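작업실 노트 > 목공·상판 관리
최종 업데이트: 8월 15일

오늘은 하루 종일 상판만 붙잡고 있었다. 집성목 작업대 표면이 요즘 영 까슬까슬해서 벼르고 벼르다가 드디어 손을 댔다. 아침에 손바닥으로 쭉 쓸어 보니까 앞쪽은 괜찮은데 가운데가 문제였다. 채소를 올려놓고 쓰는 자리라 물기도 자주 닿고, 행주질도 제일 많이 하는 데라서 그런가 보다. 나뭇결이 일어나서 소매가 살짝살짝 걸린다. 이거 은근히 신경 쓰인다!

사포는 Kurkier 걸로 골랐다. 지난번에 쓴 건 금방 가루가 끼어서 반도 못 쓰고 버렸는데 이번 건 꽤 오래 간다(그래도 털어 가면서 써야 한다). 결 방향으로만 밀었고, 옆으로 문지르고 싶은 유혹은 꾹 참았다. 띠마다 색이 조금씩 달라서 밝은 데는 자국이 잘 안 보이는데 조금 진한 데는 바로 티가 난다. 로절린드 사모라(Rosalind Zamora)가 지나가다 보더니 스탠드를 옆으로 눕혀서 비춰 보라고 했다. 해 보니 진짜 잘 보인다. 왜 진작 안 했지.

오일은 Lolham을 얇게 한 번. 천에 묻혀서 펴 바르고 60분 기다렸다가 마른 천으로 닦아 냈다. 설명서에는 두 번 바르라고 되어 있는데 오늘은 한 번만 하고 두고 보기로. 냄새는 생각보다 약했다. 호두 냄새 비슷한데 호두는 아니고, 뭐라고 해야 하나… 오래된 서랍 냄새?

채소는 파프리카로 정했다. 빨간 것하고 노란 것. 처음엔 토마토로 할까 했는데 물러서 터지면 기껏 손본 상판에 얼룩이 질 게 뻔하다. 파프리카는 껍질이 단단해서 좀 굴려도 괜찮고, 연한 나무색 위에서 색이 확 살아서 눈도 덜 피곤하다. 시장에서 고를 때는 너무 매끈하게 생긴 것보다 조금 울퉁불퉁한 걸로 집었다. 못생긴 게 맛있다고 믿는 편이다.

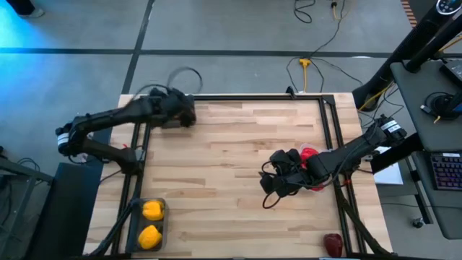 쟁반도 말이 많았다. 흰 접시를 쓰자는 의견도 있었는데 나는 어두운 사각 쟁반에 한 표. 노란 파프리카가 워낙 밝아서 흰 바탕에 두면 둘 다 둥둥 떠 보인다. 그리고 접시는 바닥에 굽이 있어서 상판에 동그란 자국을 남긴다. 쟁반도 오래 두면 자국이 안 생기는 건 아니니까 퇴근 전에 꼭 치울 것. 이건 나한테 하는 말이다. 지난주에도 까먹었다.

쟁반 놓는 자리는 검은 프로파일 틀 안쪽으로 바짝 붙이는 걸로 정리했다. 가운데 두면 팔꿈치로 치기 딱 좋고, 틀에서 어중간하게 띄우면 그 틈에 꼭지 부스러기가 낀다. 틀 밑에 낀 먼지는 납작한 붓으로 긁어내는 게 제일 빠르다. 진공청소기 노즐은 너무 두꺼워서 안 들어간다. Llanos에서 나온 틈새용 노즐이 있다던데 아직 못 찾았다. 혹시 갖고 있는 사람은 선반에 좀 올려 주세요!

비용 메모. 사포랑 천, 오일까지 영수증은 파란 봉투에 넣어 뒀다. 516번 서랍에 있음. 파프리카 영수증은 젖어서 글씨가 번졌는데 일단 같이 넣었다.

다 쓴 파프리카는 씻어서 냉장고 아래 칸으로. 꼭지 쪽이 무른 건 먼저 먹는다. 볶아도 되고 그냥 썰어서 먹어도 되고. 나는 노란 쪽이 더 달다고 생각하는데 로절린드는 무조건 빨간 쪽이라고 우긴다. 이건 평생 결론이 안 날 것 같다.

남은 일
- 상판 오일 두 번째 바르기 (한 번 더 쓸어 보고 결정)
- 모서리 쪽 까슬한 데 사포질
- 오일 묻은 천은 펼쳐서 말리기, 절대 뭉쳐서 버리지 말 것
- 납작붓 새로 하나 사기

두 번째 오일은 로절린드랑 같이 보고 정하기로 했다. 나는 한 번으로 충분할 것 같은데, 물 한 방울 떨어뜨려 보면 알겠지.

분류: 작업실 노트 / 상판 관리 / 채소

최근 글
- Pusura 접착제, 집성목에 써 본 후기
- 도마 오일 비교: Lolham과 집에 있던 것들
- 서랍 번호 다시 붙인 날
- 행주 삶는 법, 작업실 버전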